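Pitden Community Boards > Home & Interiors > Layout and Furniture

Thread: Two-level room, white coffered ceiling, what to do with the ground floor seating
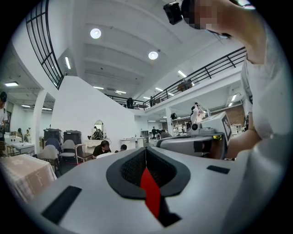
Ground floor looking toward the stairs and the mezzanine

acordeiro56
Posted June 2021
We have the use of this place for a small furniture and housewares showroom and I'm stuck on the ground floor. The upstairs is fine, people go up and lean on the railing and look down, so whatever they look down on has to make sense. Right now the chairs are all bunched together in the middle. There's a gray upholstered one with a curved back, a navy one, and a gray one with a metal frame, and they don't go with each other. Behind them is a white vanity table with an arched mirror.

Things I can't change: the staircase, the black railings, the column, the ceiling lights. Things I can change: all the furniture, the tablecloths, and whether we have vanities down here at all.

Budget is small. Mostly I want to move what we have.
— Alcides

bepari_north
Spread the chairs out. Three different chairs in a bunch look like they're waiting for a truck. The same three with six feet between them look like three chairs you might buy.

tallcupboard
I'd go the other way and keep them grouped, but put them around something. A low table or even just a rug. The navy one should face the stairs. It's the only strong color in that group and people coming down will see it first.

bepari_north
A rug on a shop floor with people going in and out all day is a trip hazard. I ran a store for 20 years and pulled up every rug we ever put down.

tallcupboard
Depends on the rug. Flat weave, taped on all four sides. We had one down for a long time with no trouble.

Marnie_K
Are those two tall dark gray things cabinets or bins? I can't tell from the picture. If they're bins they should be against a wall. If they're cabinets they should still be against a wall.

acordeiro56
Cabinets. They're for sale, so they do need to be seen, but I agree they block the view of the vanity. The wall under the mezzanine is free if I shift some stock.

Marnie_K
Then put them there side by side. Dark gray will look good with the black railing over it.

otulent
Disagree with most of this so far. The problem is the light. A white ceiling with those strips along the beams gives you a very even, flat light, and everything pale disappears into it. White column, white stair wall, white vanity. I'd leave the dark cabinets out in the room so there's something to stop the eye. Move the white pieces to the walls.

Marnie_K
Two tall boxes in the middle of the floor is what he's complaining about.

otulent
He's complaining about the chairs.

acordeiro56
A bit of both. The chairs more.

rsw40
The pink and white check tablecloth would be the first thing I changed. It's cheerful but it reads as a picnic and the rest of the room is black, white and gray. Plain linen, or no cloth if the table underneath is decent.

hedgerow_lane
Please keep the check! It's the only thing in there with any life to it, and if you took it away the whole floor would look like a bank (a nice bank, but still). I'd add more of it if anything, maybe a cushion on the gray chair in the same pink.

rsw40
One cushion, maybe. I still say the cloth goes.

acordeiro56
The table under it is scratched, so something has to cover it. I have 4 plain gray cloths from Flitonari that I could try.

bepari_north
Gray on gray. Try it, but take a photo before and after and look at them from the upstairs railing as well.

tallcupboard
On the vanities. You have the white counter over on the left, where the two people are, and then the table with the arched mirror out past the chairs. I'd bring those two closer together. Somebody who likes one will want to see the other. It also frees up the back for the chairs.

otulent
That one I agree with. Watch what the mirror picks up, though. Sit down in front of it before you decide on a spot. If it shows you the underside of the stairs, turn it.

Marnie_K
And clear the top of the table. Whatever the dark patterned thing is, it's too heavy for a table that size. Small items only, like on the counter.

acordeiro56
OK, plan for now. Vanity table goes over by the counter. Cabinets go under the mezzanine — sorry, otulent, I want to try it that way first. Chairs get spread out, navy one facing the stairs, no rug. Gray cloth on the table for a week and then the check goes back on if I hate it.

hedgerow_lane
You'll hate it.

otulent
Fine by me. Leave enough room to open the cabinet doors all the way. 40 inches in front if you can spare it.

acordeiro56
I can do 40. I'll post again in August when the new stock is in.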